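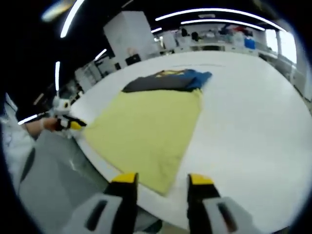 Wanted: people who fold laundry, well or badly

3 min read

Chisholm is a shared workshop with a long bench, a lot of opinions and one stubborn goal: a homemade robot that folds towels and T-shirts. The arm is half built. The part we need you for is the teaching. You take a gripper in each hand and fold the same cloth over and over while we record it, and the robot, in theory, picks up your habits. Please bring decent ones.

We are looking for 6 folders, starting 30 September 2019. Sessions run two hours. So far we have 1,161 folds on file, most of them by me, and the software has learned to fold like a person who wants to go home.

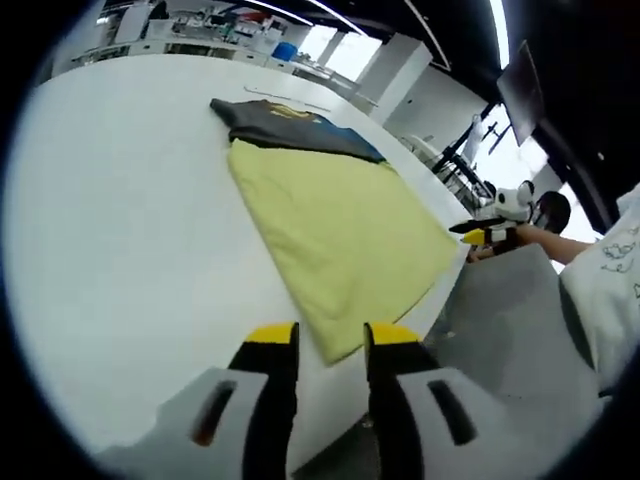 You don't need to know anything about robots. You do need two working hands, some patience and the ability to be told "again, slower" without taking it personally. Left-handers are very welcome, as we have none. If you can solder, keep it quiet until your second visit or you'll be put on wiring.

Pay is $17 an hour plus coffee, which we don't defend. Anyone who lasts 5 sessions gets a key to the workshop and a vote on the robot's name. The current favorite is Trimell. Help us.

To sign up, leave a note for Cúc Ông at the front desk with the evenings you're free.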